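Oiling and Looking After Your Wooden Worktop: Questions We Get Asked
Last updated 2019-03-02 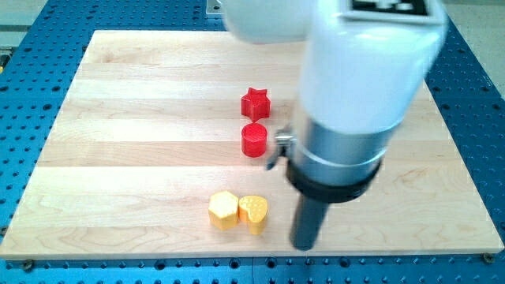 How often should I oil it?
Once a week for the first month, then every couple of months after that. If water stops beading and starts soaking in, you have left it too long. The wood will forgive you. Mostly.

Which oil do you recommend?
We send out Damance with every top we sell. Any food-safe worktop oil will do. Olive oil goes rancid, and your kitchen will smell like a forgotten salad.

Can I put a hot pan on it?
Once. After that you will have a ring, and you will own a trivet.

Why are the strips different colours?
They came from different bits of tree. Maple runs from cream to something nearer honey, and we don't sort it by shade unless you pay for the Totel grade.

There's a black mark by the sink. Is it ruined?
No. Sand it back with 120 grit, then 240, going with the grain, and oil it again. Do a patch bigger than the mark or you'll have a neat pale circle to explain to visitors.

Do you cut holes for sinks?
Yes, at the Kovdale workshop. Measure twice, then ask someone who likes you less to measure it again. We can't put the wood back.

How long can a top be?
2000 mm in one piece. Longer runs are joined on site with bolts and glue.

Can I collect?
Yes, from Kovdale, on weekdays. Bring a second person and a blanket – a hatchback is rarely as long as its owner remembers.

Do you take returns?
Uncut and unoiled, yes, if you let us know in the first 2 weeks.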